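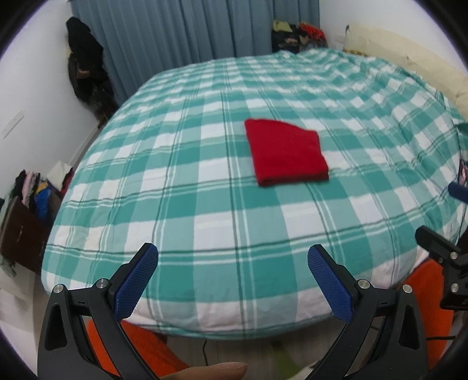

Oltirville linen drive moves to bigger store as winter requests climb

A bedding and clothing service in Oltirville will shift to larger premises on Monday after a winter in which it made up 403 household packs, well up on the 251 it put together over the same months last year.

The Drokina Linen Room supplies sheets, duvets, towels and everyday clothes to people setting up a home from scratch. Most are referred by housing workers after leaving temporary accommodation, though the service also takes calls from families who have lost their belongings in a flood or fire.

Coordinator Evelien De Graaf said the old room behind the Drokina neighbourhood centre had been full since autumn. Packs were being stacked in the corridor and had to be moved every time the centre held a meeting.

"We've had weeks where we turned away good doubles and queens for want of a shelf to put them on," Ms De Graaf said. "Then two days later someone rings and that's exactly what they need."

The new store is a former carpet showroom on the same street. It has a loading door at the rear, a laundry with five machines and enough floor space to keep bedding and clothing apart. The lease runs for three years and is being paid for by a grant from the town and the proceeds of the autumn sale.

Each pack is built around one bed. It holds a duvet and cover, two sheets, pillowcases, a blanket and a set of towels. Clothing is added once the sizes are known. Children's packs also get pyjamas and a spare set of sheets.

Henk Maes, who runs the sorting table, said the quality of donations was generally high but that a lot of time still went into matching things up. Covers arrive without their pillowcases and fitted sheets turn up with no label to say what size they are.

"If you can pin a note on it that says queen or double, you've saved us getting the tape measure out," Mr Maes said. "Colour doesn't matter much. Plaid, stripes, plain, we'll find a bed for it. People do like a bit of colour, especially in a room that's been painted white from end to end."

Donors are asked to wash and fully dry everything before bringing it in. Mr Maes suggested laying items out on a made bed at home to check for stains and worn patches, then folding them flat there. Towels and shirts should be folded into rectangles so they can be stood on edge in the tubs. Items that have been rolled or stuffed into bags usually have to be taken out and done again.

The drive can't take electric blankets, mattresses or pillows that have been used. New pillows still in their wrapping are always wanted. Feather duvets are accepted, but they are kept on a separate rack and offered only after a check on allergies.

Council housing officer Xolani Baloyi said demand had grown along with the number of unfurnished flats coming onto the local market. A tenant who has just paid a bond and the first month's rent often has very little left for anything else, he said.

"You can borrow a chair or eat standing up for a week. Bedding is harder to go without, and a full set costs more than most people would guess," Mr Baloyi said.

He said the wait for a pack had stretched to 11 days at the busiest point in July – too long for people who were already in their flats. The aim at the new store is to have a standard pack ready within two working days of the call, with clothing to follow if it can't be put together in time.

Part of that will depend on a booking system supplied by Tonik, a small software firm in the town. Until now the linen room has kept its records on index cards. Luuk Dekker, who set up the system, said staff would be able to see at a glance how many sets of each size were on the shelves and which were promised to someone. Referring agencies will be able to send requests through the same page, although the phone line will stay open.

Deliveries will continue in the van on loan from Obi, the removals company, on two afternoons a week. The van can carry up to 11 packs at a time. Driver Gijs Koster said the rear door at the showroom would make a noticeable difference, as the old room could only be reached by a flight of steps.

Mr Koster also helps people make up the bed if they ask. He said a queen-size duvet cover was awkward for one person to manage, particularly after a day of carrying boxes, and that it took two people only a few minutes.

"Some just want it left at the door and that's fine," he said. "Others want the bed made before they look at anything else in the place."

The linen room will be closed for the rest of this week while shelving is moved. No donations can be taken at the neighbourhood centre during that time, and residents are asked not to leave bags outside either building. Several bags left out overnight last month were soaked by rain and had to be thrown away.

From Monday, donations can be dropped off at the showroom between 9 am and 1 pm on weekdays. The entrance for donors is at the front, next to the bus stop. Large loads, such as those from motels or deceased estates, should be arranged by phone so that a trolley and a second pair of hands can be organised.

Ms De Graaf said the most useful items at present were queen and single duvet covers, bath towels, and warm tops in larger men's sizes. There is a good supply of baby blankets and cot sheets, and the store is not looking for more of those until November.

An open morning is planned once the shelves are filled. Anyone interested in helping with sorting or laundry can leave their name at the neighbourhood centre's front desk, which is keeping its usual hours.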